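Workshop notes: stripping desktop towers for parts

Fekport bench, January 2023

The desktop line at Fekport has moved to a revised strip-down order for tower cases. The change applies to all full-size office machines received through the Bovomton depot. Small form factor units and all-in-ones stay on the old sheet until April.

The previous sheet started with the drives and left the processor to the end. Too many boards reached the test shelf with marked sockets, and the fault was traced to loose drive cables being pulled across an open board. The revised order takes the processor and memory first, closes the socket, and only then goes on to drives, power supply and board.

Lay the case on its side with the open side facing up. Disconnect the mains lead before the side panel comes off, then hold the power button in for 10 seconds. Check that the asset tag number matches the job ticket. Remove the cooler, wipe off the old paste and lift the processor straight out by its edges.
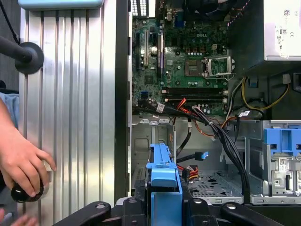 Processors go into a tray with the gold contacts or pads down and the lid up. Do not stack them. Memory modules go into the antistatic sleeves, one per sleeve, with the capacity written on the outside in pencil. Mixed pairs are to be split at this point and not at the test shelf, where they have been causing false failures.

Sockets with pins on the board need a cover fitted as soon as the processor is out. Clulum supplies the covers in bags of 600 and the present stock will last until the spring order. If the correct cover is not to hand, lower the retention frame and lock the lever – an uncovered socket with the frame down is still exposed to dust, but it is less likely to be caught by a sleeve or a cable end. Bent pins are recorded on the ticket. They are not to be straightened at the strip-down bench.

Cables come next. Unplug data cables at the board end first, holding the plug and not the lead. Catches on the older plugs are stiff and some have no catch at all, so look before pulling. Power leads stay attached to the supply, gathered to one side and tied. Where a lead has been routed under the drive cage, feed it back through by hand. Cutting cable ties inside the case is permitted with the blunt-nosed snips only.

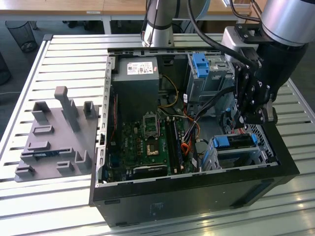 Drive caddies are now kept as a separate line. Plastic caddies and latches were going into mixed scrap with the cages, and Tlapale has asked for them in sets, cleaned, with any barcode label left in place. Squeeze both sides of the caddy and draw it out level. If a drive is still fitted, stop and return the whole case to intake, as a drive found at this stage means the data sheet is incomplete. No drive leaves the bench in a caddy.

Power supplies are tested under load before being graded. Do not open them. The rating label has to be legible for a unit to be graded A or B; supplies with a torn or missing label go straight to recycling whatever the test result. Expansion cards are bagged singly, with the bracket screw taped to the bag.

Boards are lifted last, once all screws are out and the front panel leads are free. Hold by the edges or by the heatsink mounts, never by the slots. A board with everything removed goes on the rack upright, 4 to a shelf section, component side facing left.

The bare case is then checked for stray screws, which should be tipped out before it is stacked. Cases with sound panels and feet are kept; the rest go to sheet metal.

The revised sheet is filed as 1195 and replaces all earlier copies at the benches. Please remove the old laminated versions. Corrections can be left in the tray by the label printer and will be included in the April issue.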